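Week 6: Boards, Walls and Where to Put Things

OK, so this is the handout for the cork board session, and I've typed it up more or less the way I said it, because several of you asked what on earth I meant by "lay it down first." If you missed it, read this and then borrow Clémence Tanguy's notes (hers are neater than mine!).

We started with the board itself. A framed cork board is three things stacked together: a thin sheet of cork, some kind of backing, and a frame that holds the edges. The cork is the part everybody looks at and the backing is the part that matters. Push a pin in near the middle. If it goes in a little way and stops hard, the cork is thin and you're hitting the backing. The Batov board did that and the Perrin didn't, and you could all feel the difference without me saying a word.

Then orientation. I'm a portrait person, I admit it. A tall board suits a narrow bit of wall, next to a door or at the end of a counter, and letter-size sheets stack down it nicely. Landscape is better over a desk, where you're sitting and don't want to be craning your neck to read the top row. Florian Gautier argued for landscape everywhere and I still think he's wrong, but he made a good case for calendars.

Now, laying it down. Before a board goes anywhere near a wall, I put it flat on the floor, cork side up, with nothing pinned to it, and I leave it there while I think.

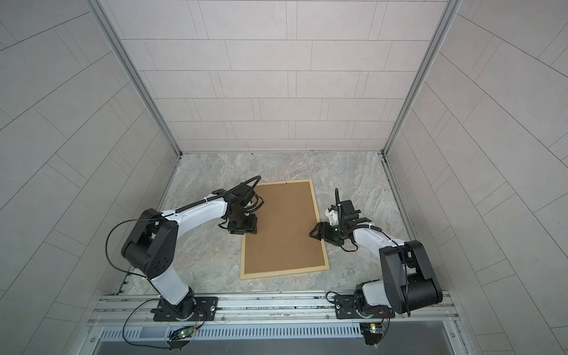
You walk around it, you look at it from the side you'll be reading it from, and you plan your zones while it's still blank. I use masking tape for the zones (a pencil line on cork never quite goes away). Things that change every week go at eye level. Things that stay put for a whole term, like the phone list, can live at the bottom. Leave a strip with nothing in it, too. Mine is always full by May, but I'd be lost without it.

A word on tile, as so many of you have kitchens and utility rooms in mind. Don't drill on day one. Look at the grout first. With a staggered layout the upright joints don't line up from one row to the next, so you can't just follow one down the wall and call it plumb. The long horizontal lines are more help, but check them with a level anyway. Older walls wander! If you rent, stand the board on a shelf or a ledge and lean it back a touch.

On height: the rule I gave you was 45 inches from the floor to the bottom of the frame, for adults standing. Didier Deschamps pointed out that his kids would never see a thing up there, so in his hallway we brought it down to 28. Measure for whoever is going to use it.

For next Sunday, please:

Measure the wall you have in mind and write it down, width first.

Bring everything that's stuck to your fridge right now, in an envelope, unsorted.

Bring masking tape. Bastien Huet has the spare level, so find him if you need it.

We'll do pins versus tacks, and I'll show you how I fix a frame corner that has come apart.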